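Unit 8: Caring for Finished Wood Surfaces
Course handout, Ketholm Adult Learning

A table finish is a thin layer. Most damage students bring to class sits in that layer and never reaches the wood. Before picking up any sandpaper, find out which finish you have.

Put a drop of denatured alcohol on a hidden spot, such as under the apron. Shellac goes soft and sticky. Lacquer ignores alcohol but softens with lacquer thinner. If neither does anything, it is probably varnish or polyurethane.

Daily use leaves its marks mostly on the top. 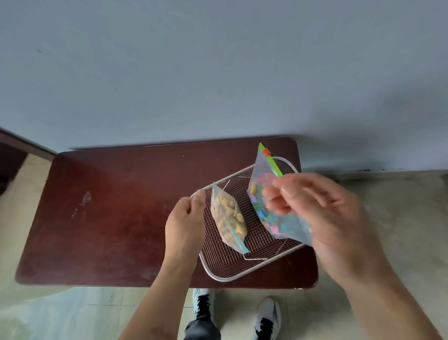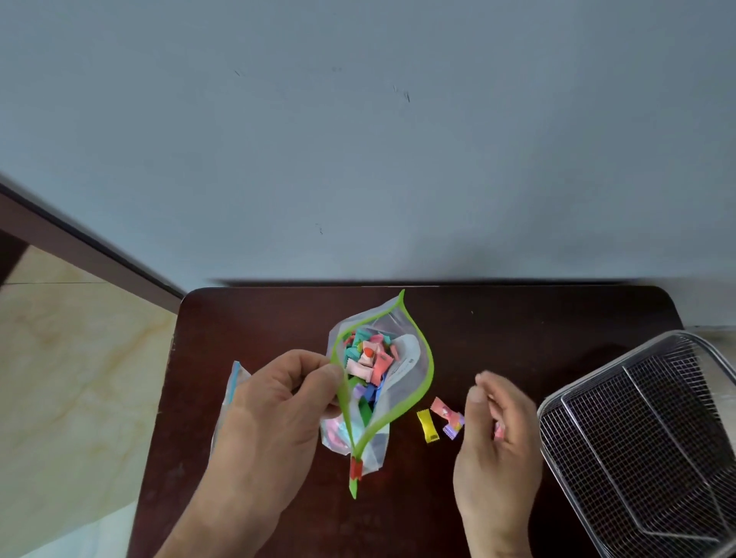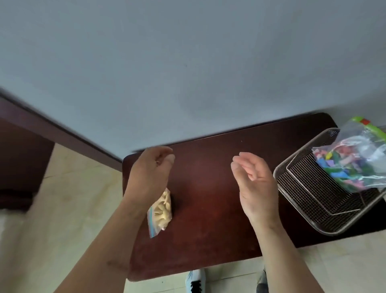
Light scratches that don't catch a fingernail can usually be hidden with paste wax. Use a thin coat, wait 11 minutes, then buff with the grain. We use Fletari wax in class — any plain paste wax is fine.

Deeper scratches need more work. Clean the top first with mild soap and a damp cloth and let it dry overnight. Touch up the color, then add a thin coat of the same finish. Rub out the final coat with 2,000 grit paper, used wet with a little soap.

White rings are moisture trapped in the finish. Dark rings have gone into the wood and are covered in Unit 11.

For next time: bring one small scrap with an old finish on it, sanded on one half only with 200 grit. Read the Cuesta sheet on solvents before you come, and bring gloves.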